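Amau Practice for Simulated Household Scenes

The Amau practice (in full, Amau Practice for Simulated Household Scenes, often just "Amau") is a set of written rules for building and checking computer-rendered rooms used to train and test home robots. Covers scene layout, camera noise, record keeping and when a run counts as failed. It is voluntary. Not a safety standard and doesn't replace one.

Background

Drafted by Selorm Gbeho and Madhu Chaturvedi, first published May 14, 2018. Before that most groups kept house rules, if any. Results from one simulated kitchen or living room could rarely be set beside results from another. Gbeho had worked on the Nornen room generator and wanted the same tests to run in it and in Zastetti, a rival tool. Early draft had 68 clauses. Published text has 40, the rest merged or dropped, mostly the ones on lighting.

Scope

Applies to indoor rooms with fixed furniture and small loose objects. Mobile bases and fixed arms both. Outdoor scenes are left out, also anything with simulated people or pets. Soft goods (towels, bedding) were left for a later part, which has not appeared.

Scene rules

Furniture must stand on the floor with no gap and no overlap. Shelving has to be modeled with real board thickness, and loose objects get a mass and a friction value, even ones the task never touches. Objects must be let settle before recording begins. An object still moving after 3 seconds of settling means the scene is rejected, not patched by hand. Seed number is stored with every scene. If a scene is edited it gets a new seed and a new name.

Plain rooms are allowed. The text does not ask for wall decoration or clutter, only that the level of clutter be stated.

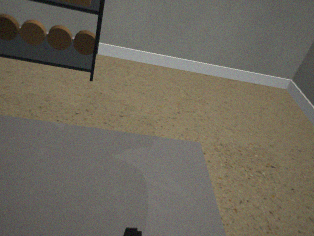

Camera rules

Rendered views should carry the noise, blur and tilt of the camera they stand in for. Clean renders may be kept as a second copy but must be labeled as clean. Test views may not be leveled or cropped after the fact, and a target that is only partly in view still counts as in view if the task log says so. This last point has been argued over alot. Chaturvedi's note to the clause says a robot has to deal with what its camera gives it.

Dim views are permitted down to a limit set per camera. Limit goes in the scene sheet.

Records

Each run needs a scene sheet, a task log and the tool version. Required on the sheet:
Scene name and seed
Camera model and noise setting
Object list with masses
Settling time
Name of the person who checked it

The checker can't be the person who built the scene. Small labs complained. A September revision lets one person do both if the sheet says so and a second person goes over it later.

Failed runs are kept. Deleting them, or rerunning until one passes, is the one breach for which the text says results should be withdrawn.

Use

The best known set built to the practice is the Bošković rooms, 2719 scenes, all made in Nornen and later ported to Zastetti. The port showed up a weak spot: friction values carried over but were read differently, so stacked and leaning objects slid in one tool and stayed put in the other. A table of conversions was added as an annex.

Criticism

Main complaint is that settling rules favor tidy scenes. Piles and leaning objects get rejected more often and so turn up less in the finished sets, while real homes are full of them. Others say the practice is too loose on light, with only the dimness limit left from the draft clauses. There's also no rule on how many scenes make a fair test, the authors said they could not agree on a number and left it to the reader.

See also
Domain randomization
Robot simulation
Test method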